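Freitag bei Orkbridge: ein Handgreifer zum Mieten und sehr viel gefaltete Wäsche

Eigentlich wollte ich nur zwei Stunden bleiben, aber dann war es halb sechs und ich stand immer noch am Tresen und fragte nach Fingerpolstern. Orkbridge hatte zum Besuchstag nach Altville eingeladen, und weil ich seit dem Frühjahr überlege, ob wir uns für unsere kleine Werkstatt so ein Greifer-Set zulegen, bin ich einfach hingefahren. Mit dem Regionalzug, 40 Minuten, dann noch ein Stück zu Fuß durchs Gewerbegebiet (die Beschilderung ist eine Katastrophe, bitte am Kreisel links halten!).

Empfangen hat uns Drahomíra Ševčík, die bei Orkbridge das Mietgeschäft betreut. Kein langer Folienvortrag, dafür Kaffee und gleich rüber in die Halle.

Worum es geht

Das Set heißt Vaněk und besteht aus einem Greifer, den man selbst in der Hand führt, mit Kamera dran, dazu Ladegerät, Koffer und ein Zugang zur Auswertung. Man macht die Handgriffe damit vor, schickt die Aufnahmen hoch und bekommt sie sortiert und geprüft zurück, fertig fürs Training des eigenen Roboterarms. Mieten kann man wochenweise oder gleich für eine ganze Saison. Der Koffer ist übrigens angenehm klein, den hätte ich im Zug problemlos mitnehmen können.

In der Halle durfte jeder ran. Ich habe Handtücher gefaltet, erst ganz furchtbar, nach einer Viertelstunde leidlich. Die Finger gehen weit auf und der Griff liegt gut, nur mein Daumen war danach beleidigt. Für kleine Hände ist das Ding zu wuchtig, fand auch die Dame neben mir.

Spannender fand ich, was die Leute zu Hause damit aufnehmen. Handtücher auf einem Hallentisch kann ja jeder! Interessant wird es bei sperrigen Sachen wie einer gesteppten Jacke mit Kapuze, lila und glänzend, und das auf einer Tagesdecke mit rot-cremefarbenem Karo und Teddybären. Da muss die Auswertung erst mal erkennen, wo die Jacke aufhört und die Decke anfängt. Ich habe natürlich gleich gefragt, ob man so ein Muster nicht lieber wegräumt. Nein, meinte Frau Ševčík, bloß nicht, die Wohnungen sollen bleiben, wie sie sind.
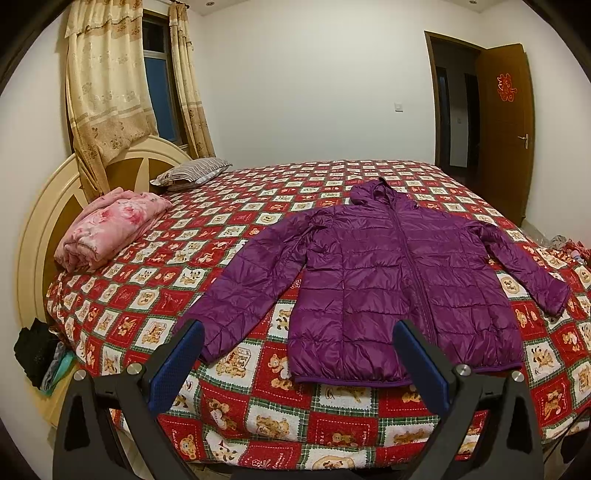
Was es kostet und was mir fehlt

Die Wochenmiete liegt bei 70 Euro, Versand extra. Das Prüfen der Aufnahmen wird getrennt berechnet, und da muss man aufpassen: Im Grundpaket sind bis zu 25 Aufnahmen am Tag drin, danach zahlt man drauf. Für uns würde das knapp reichen, für eine größere Truppe sicher nicht.

Gut gefallen haben mir die Wechselpolster. Man zieht sie ab, steckt neue drauf, fertig. Weniger gut: Die Anleitung gibt es bisher nur auf Englisch, und beim Hochladen hakte es in der Vorführung gleich zweimal. Das lag laut Frau Ševčík am WLAN in der Halle – mag sein, ich würde es trotzdem gern vorher bei uns testen. Ein Probewochenende haben sie bisher nicht im Angebot, sie hat es sich aber aufgeschrieben.

Zum Vergleich schaue ich mir im Mai noch das Set von Drorwood an. Das ist leichter, dafür bekommt man dort nur die Rohdaten und muss selbst sortieren. Wer beide schon mal in der Hand hatte, darf mir sehr gern schreiben, vor allem zur Akkulaufzeit, die habe ich vor lauter Handtüchern nämlich vergessen zu fragen.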